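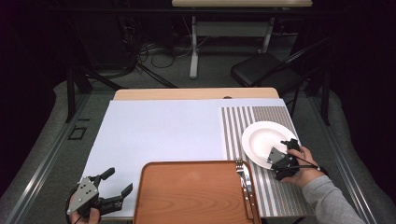
# Brokari brings its striped placemats and round-cornered trays to the table this December

**2020-09-18**

I've been setting tables for a living, one way or another, for longer than I care to admit, and I still get a kick out of a good placemat. So I'm pretty chuffed to announce Nelloma, our new tableware range (yes, the grey and white stripes made it in!).

The first run is 3,000 place settings. Each one has a striped mat, a white plate with a wide rim and a shallow well, a fork and a brown tray with a wood-grain pattern. I love that rim. You can grab the plate by the edge and keep your thumb out of the gravy, and there's still plenty of colour and mess allowed in the middle.

The tray was my favourite argument of the whole project. I wanted square corners, everyone else at Brokari wanted rounded ones, and I lost. Fair enough, too. The raised rim stayed, and I'll happily take the credit for that bit.

We tried 40 mat patterns before settling on stripes running straight up and down the table. Florals had their fans (me, mostly), but I'm saving those for another year.

Nelloma goes on sale in December at our Trurnness shop, with 400 settings put aside for cafés. If you run one and fancy a set to play with, drop in or give the shop a bell and ask for the Nelloma café list.

**Media enquiries:** Brokari, Trurnness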